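Wiping and rebuilding the spare laptop

Print this post | E-mail this post

13/05/2021

The spare laptop had been running for long enough that the update history no longer fit on one page. Login took longer than it should, the fan came up during idle, and 513 items were sitting in the temp folder. I decided to wipe it and start over. These are my notes, mostly so that I can repeat the process on the second machine in June.

First, the inventory. I exported the list of installed programs to a text file and marked each line keep or drop. Most of it was drop. The two I needed were Vosix, for the inventory sheets, and an old release of Jurnolar that still opens the files Wanting Zhong sends me. The current release of Jurnolar does not open them. I copied the installer to the backup drive and checked that the copy ran before going any further.

Second, the backup. The documents folder came to 2848 files. I copied it, then compared file counts and sizes on both sides. The first pass came up short by one, a spreadsheet that was still open. Close everything before copying.

Third, the install itself. I used a USB stick, deleted every partition on the internal drive and let the installer create its own. I skipped the network step and made a local account. The password is short for now and will change once the drive is encrypted.

After the last restart I moved the machine to the white desk, which is where it is going to live.

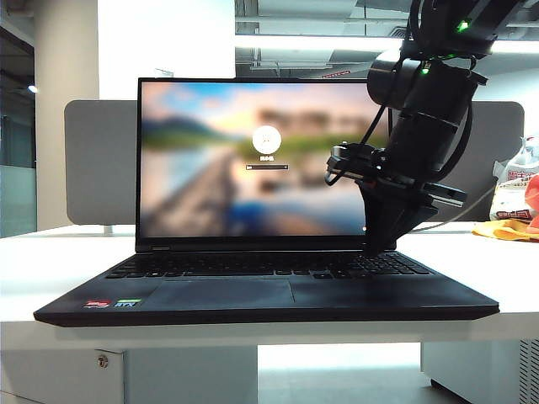 The laptop at the sign-in screen.

The default lock screen stays. I have replaced it on other machines and never noticed the difference after the first day.

The number pad was the reason for keeping this laptop at all. I enter part numbers for an hour at a time and the smaller machine does not have one. The cost is that the letter keys and the touchpad sit left of center, and my hands take a few minutes to adjust each time I switch. Muchen Du suggested a separate USB number pad, which I tried and returned. It slid.

The stickers on the palm rest also stay. I removed a set from an earlier laptop and the adhesive collected dust for a year.

Drivers were mostly automatic. The touchpad worked at once but ignored two-finger scrolling until I installed the package from the manufacturer. The graphics driver was a 680 MB download and needed its own restart. Sound needed nothing.

Settings changed so far:

Sleep after 20 minutes on battery, never on mains.
Fast startup off.
Tap to click off.
File extensions shown.
Num Lock on at boot. This one did not hold the first time and I had to set it again in the firmware menu.

Free space after all of this is 493 GB. I have not restored the documents folder yet. I want to sort it on the backup drive first, and there are three folders named "old" that need to be opened one at a time.

Remaining: encryption, the printer, and the fan, which still comes up during idle. Yufang Qian thinks it is dust in the heat sink. I have the right screwdriver but have not opened the case.

Print this post | E-mail this post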